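Sorting the Small Stuff on a Craft Table

By the time September comes, my craft table has usually collected a whole summer of odds and ends, and I suspect yours has too. When we moved to Hatness I promised myself I'd get better at clearing it, and after 2 false starts I settled on a routine that suits me. Give yourself 42 minutes (I set the kitchen timer, and yes, I picked that number because it's how long my favorite record runs) and put the kettle on first.

Start with whatever is big and flat. Books always come first for me, because everything else likes to hide under them. Lift the top one, look at what's stuck beneath it, and pull out any loose bits before you decide where the book goes. I once lost a library card from the Drirnoneck branch for most of a winter that way!

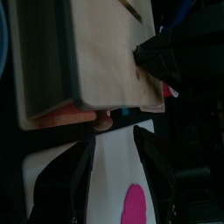
A pale cream hardcover, with an orange layer showing just below it.

Next, pick a spot for each kind of thing. Anything long with a handle stands up in a tall cup. Buttons, thread and other tiny treasures go in a little box, preferably one with a knob you can get hold of easily. Cloths get laid flat, smoothed out with the side of your hand, and folded later when you have the patience. I keep the box and the cup side by side so I can reach both without getting up — small luxury, big difference to my knees.

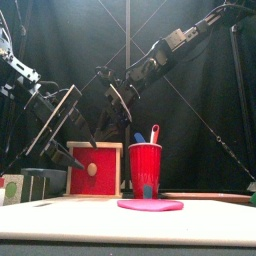
Red felt box with its round knob, the tall red cup, and the pink cloth laid flat in front.

Don't fill the cup to the brim. If you have to wiggle something to get it out, move a few things to a second cup. I learned this with an old Dolteck tumbler that tipped over every time I reached for the scissors, and picking pins out of a rug is no way to spend an afternoon.

Wipe the tabletop last, working from the back toward yourself, and let it dry before the books come back. Stack them no more than 3 high, largest at the bottom, with the spines facing you so you can find the one you want.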